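Pinza manual de comparación

Una pinza manual de comparación es una herramienta de agarre que una persona sostiene y acciona con la mano para ensayar dedos, almohadillas y cámaras antes de montarlos en un brazo robótico. Se distingue de la pinza de teleoperación en que no gobierna otro mecanismo a distancia: los dedos que tocan el objeto son los mismos que se están evaluando. En castellano se la llama también pinza de mano o, en textos técnicos, efector portátil.

Origen del procedimiento

El método descrito en este artículo se conoce como protocolo Valdebenito, por el taller en que se redactó su primera versión. Renata Lagos y Patricio Ocampo lo plantearon como una forma barata de comparar almohadillas sin ocupar un brazo durante toda la jornada. Kiều Huỳnh añadió después las normas sobre la posición de la cámara, y la revisión que circula hoy incorpora las fichas de anotación de Peiyu Hou.

Los ensayos se hacen en viviendas y con objetos corrientes. El protocolo desaconseja las mesas de laboratorio lisas, porque sobre ellas casi todas las almohadillas obtienen resultados parecidos. Los manteles, las colchas y los bordes de encaje introducen pliegues y relieve, y obligan a la punta de los dedos a trabajar muy cerca de una superficie que cede.

Componentes

La herramienta consta de un cuerpo que se sujeta con la mano, un mecanismo de brazos articulados y dos dedos enfrentados. La cámara va fijada de modo que los dedos queden siempre dentro de su campo. Las almohadillas son intercambiables y se identifican por el color. Es habitual montar un par desigual, con un material en cada dedo, para ver en un mismo agarre cuál de los dos deja escapar la pieza.
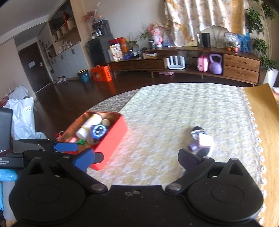
Vol. 3, pág. 50

El par desigual tiene detractores. Cherry Mae Bañez sostiene que falsea la comparación cuando las almohadillas difieren en grosor, ya que el punto de contacto se desplaza hacia el lado más delgado. En la revisión vigente se admite con la condición de repetir la serie con las almohadillas cambiadas de dedo.

Objetos de ensayo

La colección básica comprende 11 piezas. Se eligen por su forma y por la dificultad que presentan, sin atender a su valor ni a su uso:

Cuerpos redondos, como una nuez o una pelota pequeña, que ruedan al primer contacto.
Frascos tumbados, que exigen alinear los dedos con el eje menor.
Figuras con ropa de tela, en las que la almohadilla puede pellizcar el tejido sin llegar al cuerpo.
Piezas menudas, del tamaño de un peón de ajedrez.

Como recipiente se emplea una bandeja o caja de paredes rígidas. El color rojo se ha vuelto costumbre en varios grupos por el contraste con las telas claras. La pared del recipiente forma parte de la prueba: un dedo ancho tropieza con ella al buscar un objeto arrimado al borde, y ese tropiezo se anota aparte.

Desarrollo de una serie

El operador abre los dedos, se aproxima al objeto, cierra, levanta y deposita. Cada pieza se intenta tres veces con cada almohadilla. Se registra si hubo agarre, si la pieza giró entre los dedos y si cayó durante el traslado. La duración de una serie completa depende de la práctica del operador, pero suele rondar las dos horas.

El giro entre los dedos es el dato más discutido. Una pieza pequeña sujeta por dos puntos puede pivotar sin soltarse, y algunos evaluadores lo cuentan como acierto. La ficha de Hou lo separa en una casilla propia.

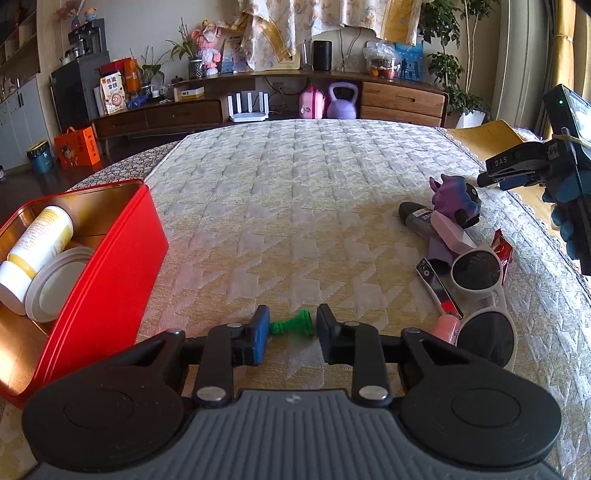
¿Conviene apretar más cuando la pieza gira entre los dedos?
Por lo general conviene recolocar el agarre más cerca del centro de la pieza, pues un cierre más fuerte puede expulsar los objetos de perfil cónico.

Pares de pinzas

En las series con dos herramientas, los operadores trabajan sobre la misma superficie y desde lados distintos. Las pinzas deben llevar la misma versión de dedos, salvo que se compare precisamente ese elemento. Los modelos Flestside y Endgate no comparten el anclaje de los dedos y necesitan un adaptador, que alarga el conjunto y modifica la distancia a la cámara. La variante Vamberg prescinde de él.

Limitaciones

La mano humana corrige sin querer. Un operador experto compensa una almohadilla resbaladiza inclinando la muñeca, y el resultado mejora de un modo que el brazo no siempre podrá reproducir. Por este motivo las cifras obtenidas a mano se usan para descartar materiales, y la elección final se repite con el brazo.

Véase también: efector final; almohadilla de contacto; calibración de cámara.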